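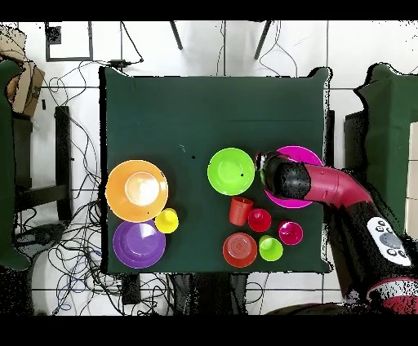 Rhonda Desjardins wrote under my last post that she didn't see why anyone would replan a whole arm trajectory when the target had moved by a couple of centimetres, and that I should just servo to it and be done. Fair question, and my answer in the comments was too short, so this is the longer one.

For anyone who hasn't been following, I'm writing the software for a table-clearing task. Plastic dishes go on a cloth, the arm picks them up and puts them where they belong, plates with plates and bowls with bowls. The perception side finds the dishes, the planner works out how to reach one, and a controller runs the motion. I've called the whole stack Wosto because it had to be called something and the repository wouldn't let me leave the field blank.

The original loop was simple. Look once, make a list of objects, pick the first one, plan, execute, go back to the home pose, look again. It was slow, but when it failed I could tell which part had failed. Rhonda's suggestion is close to what I tried next, which was to keep looking during the approach and nudge the gripper toward the latest estimate of the object's centre. That worked well for a plate by itself. It went badly once there were other dishes beside it.

The trouble is what the estimate does as the arm comes in. As the gripper gets over a plate, it covers most of it. The segmentation still returns a region for that colour, but the region is now a crescent along one side, and the centre of a crescent is not the centre of a plate. The servo loop then chases the visible part, the gripper moves, a different part becomes visible, and the estimate jumps. I logged one approach where the target went back and forth by most of a plate radius before the timeout caught it.

My first fix was to freeze the estimate once the gripper's projected outline overlapped the object by more than a set fraction. That's still in there and it's the most useful change I've made this month. The second fix was to stop using the centroid and fit an ellipse to whatever rim is showing. A plate is round and I know its diameter, so even a third of the rim gives a decent centre. Bowls are worse, as the rim sits higher than the cloth and a fit that assumes table height puts the bowl too far from the camera. I now keep a height for each class of object in the config file and project onto that plane.

Glare was the other thing. Glossy plastic under overhead lights gives you a white patch, and a white patch in the middle of a purple plate looks like a hole to a colour threshold. With the plates it doesn't matter much, because the hole is inside the rim. With a bowl sitting in a plate it matters a lot, since the segmenter could decide that the bowl's highlight was a separate small object and offer it up as a pick. The arm would then go down very confidently to collect a reflection. I tried a polarising filter, which helped some and cost me light I didn't have to spare. What fixed it was dull: any low-saturation blob fully enclosed by a single coloured region gets merged into that region before anything else runs.

Nested dishes needed a decision in the planner too. If a bowl is sitting in a plate, you can pick the bowl first and the plate second, or you can try to take both at once and hope. I build a small graph of what is on top of what and what overlaps what, and only offer the planner objects with nothing resting on them. Where a bowl overlaps the edge of a plate in the image, I can't always tell whether it's standing in front of the plate or on its rim. The graph treats both cases as "bowl first". That costs nothing if it's wrong.

Cups are still the weak spot. Seen from straight above, a cup is a ring, and a red ring near a red bowl has been classed as a bowl more often than I'd like. A cup lying tilted gives a shape that neither template fits. At the moment the code marks it unknown and leaves it until last, when there's more room around it and I can afford a slower approach with a second look from a different pose. Birthe Hjaltadóttir suggested by email that I push the unknowns to an upright position with the side of the gripper before trying to grasp. I've started on that. The push itself is easy, but deciding which direction won't send the cup off the table is a planning problem of its own.

Back to Rhonda's question. I replan because the servo loop only knows about the target. It doesn't know that the straight line to the new position takes the forearm low across a neighbouring cup. The planner does know that, as it has the whole object list. So the rule now is that if the target moves and the correction stays inside a corridor I've already checked for collisions, the controller servos to it. If it leaves the corridor, everything stops and the planner runs again. A replan takes 2 seconds on the desktop machine, and 4 on the laptop, which I can live with.

The corridor check lives in its own node, which I'd recommend to anyone doing something similar. I had it inside the controller to begin with and it missed its deadline whenever the object list got long, and the arm would stutter. Halldóra Lund had warned me about that and I ignored her for a week. It now publishes a corridor with an expiry time, and the controller refuses to servo on an expired one.

I've also moved the logs to a format that can be replayed. There are 2,043 recorded approaches in the set now, each with the camera frames, joint states and whatever the estimator believed at the time. When I change the ellipse fit I run it over the lot before going anywhere near the arm. The last change improved the plates and broke 13 bowl approaches that used to be fine, all of them with the bowl partly behind the wrist. I'd never have found that by watching.

Next job is the tilted cups, then sorting out the calibration, which drifts a little over a long session. I have a suspicion about the camera mount but I haven't measured it yet. The replay tool needs tidying before I put it up. If you want it in its current state, leave a comment and I'll send it, but you'll have to edit the paths by hand.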